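Cuidar dos óculos de neve e do resto do equipamento em casa

Todos os anos digo que vou arrumar tudo como deve ser no fim da época, e todos os anos, em novembro, lá estou eu a abrir o saco do esqui com medo do cheiro! Este ano correu melhor, por isso deixo aqui o que tenho feito. Sou uma pessoa de garagem pequena e pouca paciência, portanto nada disto leva uma tarde inteira.

Começo sempre pelos óculos. A parte de dentro da lente não se esfrega, nunca, nem com o paninho que vem na caixa - o tratamento antiembaciamento sai com uma facilidade assustadora e já estraguei dois pares assim. Se entrou neve, sacudo, encosto um canto de papel de cozinha à gota para ela subir sozinha e deixo secar à temperatura da sala. Por fora passo água morna e um pingo de detergente da loiça, daqueles sem creme para as mãos. Uso o Clindeser, mas qualquer um suave serve.

A espuma é que dá mais trabalho. Fica com protetor solar, suor, base (a minha irmã pede-me os óculos emprestados, enfim) e ao fim de uns dias está rija. Escova de dentes macia, água com sabão, toques leves, e depois apertar com uma toalha sem torcer. Não ponham os óculos em cima do aquecedor! A cola da espuma amolece e descola toda no canto do nariz.

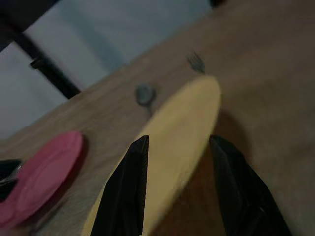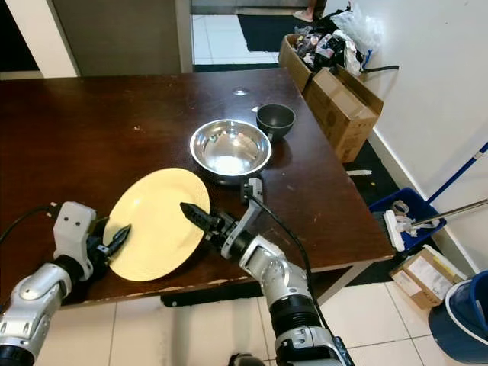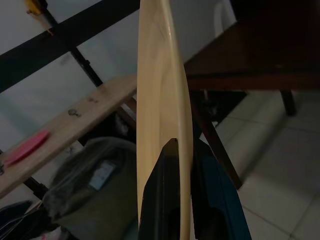
As fitas elásticas lavo à parte, quando saem. Vão para um saquinho de rede na máquina, 30 graus, sem amaciador, que dá cabo do silicone por dentro e depois a fita escorrega no capacete o dia todo. Se a vossa não sai, lavem-na à mão e deixem-na pendurada pela fivela.

Capacete: tirem o forro. Quase todos têm molas ou velcro e há quem ande anos sem saber. O meu é um Giltis já velhote e o forro sai em 9 peças, que eu fotografo com o telemóvel antes de desmontar, porque da primeira vez sobrou-me uma na mão e andei uma semana com a orelha esquerda fria. Casca por fora com pano húmido e pronto. Nada de álcool nem de tira-autocolantes.

Luvas: viradas do avesso só se o forro for cosido às pontas dos dedos. Se não for, não virem, que nunca mais volta ao sítio. Para secar, enfio um rolo de cartão do papel higiénico em cada uma, a abrir o punho, e no dia seguinte estão boas. Foi a Signe Myklebust que me ensinou isto numa caixa de comentários, há séculos, e ainda não arranjei melhor.

As botas guardo com os ganchos fechados no primeiro dente, sem apertar, para o plástico não ganhar uma forma esquisita. Palmilhas fora. Jornal dentro no primeiro dia, trocado à noite, e depois nada.

Para os riscos nas lentes não tenho truque. Já experimentei pasta de dentes, bicarbonato e uma pomada milagrosa que custou 11 euros, e ficou sempre pior. Comprem uma lente de substituição se o modelo a tiver, e guardem a antiga para os dias de nevoeiro em que ninguém vê nada de qualquer maneira.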